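Altitude Hold on a Small Indoor Quadcopter
Project report, second-year electronics lab

Nii Amissah, Iqra Rajput, Junaid Bangash
Supervisor: Ghazala Sethi

1. Aim

Cheap toy quadcopters drift up and down when the throttle stick is left in the middle. Our aim was to fit a Skulleck toy quadcopter with a distance sensor and a replacement flight board so that it would hold a set height indoors with no input from the pilot. We set ourselves a limit of 20 centimeters of drift over one flight.

2. Parts

The airframe and motors are from the Skulleck kit and were not changed. The original board was removed and replaced with a Kostus board, which has a gyro and an air pressure sensor. Under the body we added a downward-facing distance sensor from Jõgi. The battery is the one that came with the kit.

We weighed the quadcopter before and after. The new parts made it heavier, so we left off the landing lights and cut the spare wire short. After that it lifted off without trouble at a little over half throttle.

3. Software

The control loop reads the distance sensor, compares the reading with the target height and changes the speed of all four motors together. We used a PID controller. Iqra wrote the first version in a simulator and Junaid moved it to the board.

The air pressure sensor was used only as a backup. Indoors its readings jumped whenever a door was opened in the corridor, and the quadcopter followed the jumps. We gave it a very small weight and switched to it only when the distance sensor returned nothing. This happened mostly over the dark rubber mats near the gym doors, so later flights were made at the other end of the hall.

4. Test flights

Each flight lasted 60 seconds at a fixed target height, with the logger running on the board. We made 30 flights in total, the first ones on a tether. The full log has 3,115 usable height readings. Readings from takeoff and landing were removed by hand.

With the first set of values the quadcopter bounced. It climbed past the target, cut the motors too hard and dropped. Lowering the proportional term made the bounce smaller but the response was slow. Adding more of the derivative term helped, although it also made the motors sound rough because of noise in the sensor signal. A simple averaging filter took care of most of that.

One propeller cracked during the tethered flights when the line went slack and wound around it. Herman Lumbantobing in the workshop gave us a replacement set from Ramska, and we repeated the two flights before it to check that the behavior was the same.

5. Results

With the final values the drift stayed inside our limit in all flights made with a full battery. With a low battery the quadcopter sank slowly near the end of the flight. The integral term should correct this, but we had capped it early on and did not raise the cap again. 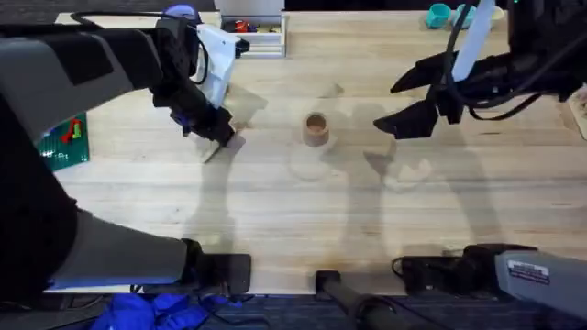 The sensor mount gave us more work than the controller did. Our first one was held on with tape and tilted a little after every hard landing, which made the measured height too large. The second was a printed bracket screwed to the body. It sat in the open in much the same way as the white bracket on the wrist of the left arm, so a loose screw could be seen before a flight. Once it was fitted, the readings on the ground before and after a flight agreed.

6. Further work

Raise the cap on the integral term and repeat the low battery flights.
Try the sensor over carpet and over the dark mats.
Log battery voltage with the height. We had a free pin for this and did not use it.

The code and the flight logs are in the lab folder under the group name.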